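1.2.26 – Wieder ein Tag mit dem Greifer

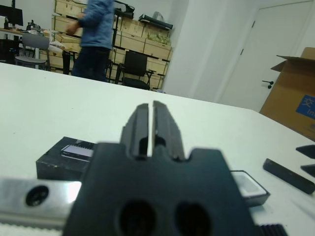
Mein Arbeitsplatz aus Sicht des Handgelenks.

Der Plan für heute sah 24 Durchgänge vor, vormittags die Hälfte. Mittags hatte ich 10, davon 2, bei denen ich mir beim Abspeichern selbst nicht geglaubt habe. Hala hat sie sich angesehen und nur gefragt, ob das Modell später auch so zögern soll. Danke, Hala.

Aufgabe: das schwarze Kästchen greifen, anheben, ein Stück weiter rechts absetzen. Klingt nach Kindergarten, ist es auch, nur dass Kindergartenkinder keine Finger haben, die wie Türstopper aussehen. Ich führe, Serix schreibt mit, und jedes Zucken von mir wird zur Lehrmeinung. Nach dem zweiten Kaffee habe ich eine Pause eingelegt, im Interesse der Wissenschaft.

Maksym will ab sofort mehr Abwechslung in den Startpositionen. Letzten August wollte er weniger, da hieß das noch »saubere Daten«. Ich habe das Kästchen also gedreht, schräg gelegt, an die Kante geschoben und mich dabei erwischt, wie ich ihm gut zurede – dem Kästchen, Maksym hört sowieso nicht zu.

Am Ende waren es 20 brauchbare. Die fehlenden hole ich morgen nach, bevor jemand in die Tabelle schaut. Rücken tut weh, rechter Daumen auch. Noch Handschuhe fürs Fahrrad suchen.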